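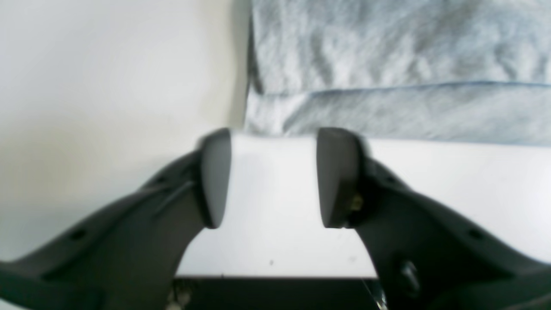

Tevlow Work Table

Item no. 903
In stock, ships flat in one carton

We've been selling the Tevlow since July and it has quickly become the table we point people to when they ask for one that can do a bit of everything. Sorting, packing, folding, gluing, potting up seedlings, laying out a school project that has taken over the kitchen (again!) – it takes all of that and still looks decent enough to leave standing in the room.

The top is a single piece, so there's no center seam for crumbs and screws to fall into, and a sheet of paper lies flat wherever you put it down. It's smooth but not slippery. Small parts stay where you set them, and a damp cloth takes off most pencil and dried school glue. Permanent marker will need more work, and we'd put a mat down before cutting.

Our favorite part is the frame. The crossbar sits at the back, well out of the way of your knees, and the feet adjust one at a time. If your floor is as crooked as the one in our shop, you'll love that. Turn the foot by hand until the wobble goes away and you're set.

Weight is the one thing to think about before you order. The boxed table comes in at almost 40 pounds, so plan on a second pair of hands if you have stairs. Once it's up, that weight is a good thing: you can lean on it, write on it and push things around on it without the whole table wandering off.

Details
Top width: 1050 mm
Legs: 4, bolt-on
Feet: adjustable, screw-in
Assembly: hex key included
Use: indoors only

Putting it together

Lay the top face down on a blanket. Start all the bolts by hand and leave them a little loose until every leg is on, then tighten. Fit the crossbar before you turn the table over.

Goes well with

Ustlow Shelf – clamps to the back edge and keeps tape, pens and labels off the work surface.
Ferri Tray Set – shallow trays that nest when you're done. Great for beads, hardware and puzzle pieces.
Jirex Clip Lamp – bright, easy to aim, with a cord long enough to reach an outlet behind the table.

Spare feet and bolts are sold separately. Add a note with your order if you need an extra hex key and we'll drop one in.

Page updated 2020-01-16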